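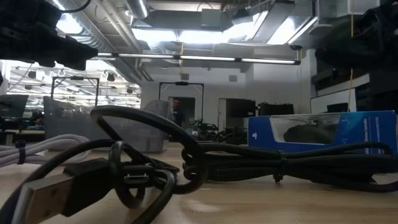

Unit 5: Fabric weight and drape

Cloth weight is given in grams per square metre. A summer shirting may weigh 110, while the Bainbridge wool used in this unit weighs 245 and holds a pressed crease well. Weight alone does not decide how a garment hangs – fibre, weave and finish also matter.
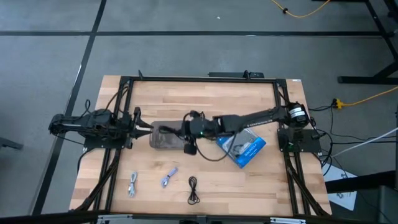 Prepared by the Fashion Studies teaching staff

Students should cut a swatch 20 centimetres square from each cloth and record its colour, weight and behaviour on the bias. Swatch books are due by 5 pm in the last teaching week of November. Late work requires a signed extension form.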